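Selecting a Surface Material for Shared Study Desks
Final Report, Materials and Design Project

3. Background

The study area on the second floor of the Devadiga Building is used by nearly 1000 students each term. Its desks were bought in two batches, and the older batch is due for replacement. The project team was asked to compare surface materials for the new desks and to recommend one to the department by the end of May.

The comparison was limited to materials that can be worked in the student shop. Glass and steel tops were left out at the proposal stage. Laminate samples were supplied by Cleteck, and solid wood samples were ordered through Avard.

4. Method

A questionnaire was placed at the entrance to the study area and was also sent out by e-mail. It asked how long students usually stay at a desk, what they place on it, and which faults in the present desks bother them most. A total of 205 completed forms were returned. Forms with more than half of the answers missing were not included in the results.

Each sample was then rated by the team for glare, noise when objects are set down, ease of cleaning, and ease of repair. Ratings were given separately by each member and compared afterward. Where two ratings differed by more than one point, the sample was looked at again under the ceiling lights used in the study area.

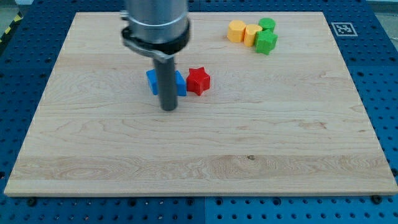 Chiamaka Briggs wrote in her comments on the draft that the rating for repair should carry more weight, as a laminate top with a chipped corner is normally thrown away, while a wood top can be sanded and put back in use. The weighting was changed accordingly, and the totals in Section 5 use the new values.

5. Results

Glare was the fault named most often on the forms, followed by wobble and lack of space. Wobble is a matter of the frame and falls outside this report. Solid wood received the highest total rating. Laminate was rated higher for cleaning – the difference was small – and lower for noise and repair.

The full order, including finish and edge work, was priced at $1419 for wood. This figure does not include delivery, for which Avard charges a further $100.

6. Limits of the Study

No sample was tested over a full term. The effect of daily cleaning on an oiled finish therefore remains unknown, and the department may wish to place one trial desk before ordering the rest.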